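Jurkari Open Day: Your Questions, My Answers

Last updated 22/09/2022

Hi! I'm Tudor Coman, and I look after visitors when we open up the Seltadska workshop. You all keep sending me the same handful of questions (keep them coming, I love it), so I've put the answers in one place.

When is the next one?
October. Doors open at 11 in the morning and we wrap up when the last person stops asking questions, so bring a snack.

Do I have to book?
Yes please. The demo room fits a couple of sofas' worth of people and that's it. Last season we had 3,171 sign-ups on the list and room for 1,389 of you, which still makes me feel bad. If you can't come, cancel and let someone else have the spot.

What will I see?
The humanoid, working on the shoe rack! I know, slippers don't sound like a big thrill. But people come in for five minutes and end up staying the whole hour. Slippers are soft, they bend when you grab them, and every pair wants to sit at a slightly different angle. Huệ Đỗ runs the demo and talks you through what the hands are up to while they're doing it.

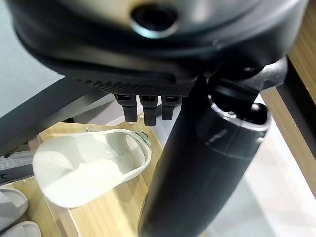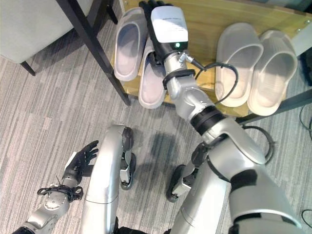 Slippers, shelves and robot fingers, all at close range.
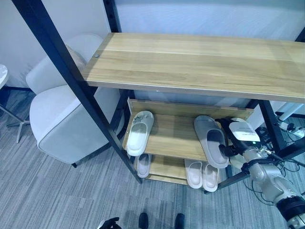 Huệ is happy to be interrupted, by the way. Shout out your question while the robot is going, don't save it for the end and forget it (I do this at every talk I go to).

Is it fast?
Nope! You would beat it easily, and so would your grandmother. We run it slow for visitors on purpose, and it's a lot easier to follow that way.

Does it ever drop things?
Oh yes. Slippers end up on the carpet and everybody cheers. Please don't jump in and pick them up, leave that to Huệ. There's tape on the floor for open days and we need you on your side of it while the arms are moving.

Can my kids come?
Sure, any age, as long as there's a grown-up holding on to the little ones. Kids ask the best questions anyway. One girl wanted to know if it could do socks, and we spent half of lunch arguing about socks.

Can I drive the robot myself?
Not the humanoid, sorry. Next door we set up Bratu, our small tabletop arm, and anybody can have a turn with that. Expect a line.

Can I take pictures?
Go for it, just no flash in the demo room.

What does it cost?
Nothing. The coffee's free too, and the pastries come from Mulletti across the street. Get there early if you want the almond ones.

I asked something and it isn't here!
Write to me through the visitor form and I'll add it. I answer most messages the same week, a bit slower right before an open day.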